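Review: Rundum, wrist-view policy training kit for two-arm setups

Rundum is a training recipe plus a code package from Morirora. The claim is that a policy trained mostly on wrist views can move small objects between surfaces without a calibrated overhead camera. We ran it in our lab through November and compared it with Dalisay, the baseline we have used for the past year.

Setup took one afternoon. The installer wanted an older driver than the one we had, and the manual doesn't mention this. After that the recorder worked without trouble, and replaying a saved demonstration takes one command. We collected 2737 demonstrations by teleoperation. Rundum's filter threw out 843 of them, mostly for long pauses or a grasp that was tried more than twice. You can change both limits in the config file.

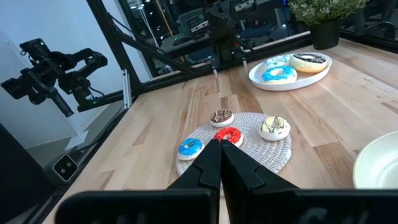
The part of the method I wanted to test is the target selector. It picks one object from the wrist view and holds on to that choice while the arm closes in, even when the fingers start to cover it. Donuts are a fair test for this. They share a shape, so color and topping have to do the work, and with a red one right above the gap between the fingers and a bright blue one beside the left finger, a policy that drifts will go for the wrong one. Dalisay drifted often. Rundum did so in 14 of 1351 scored trials, and most of those were mix-ups between two shades of blue.

Placing is weaker. The arm lets go too high when the plate already holds several items, and the release height has to be tuned by hand. The Zundach add-on is supposed to learn it, but it made our runs slower and I turned it off after some testing.

Training logs are easy to read. Error messages are not. I would use Rundum again for picking, and keep Dalisay's placing routine until the next release.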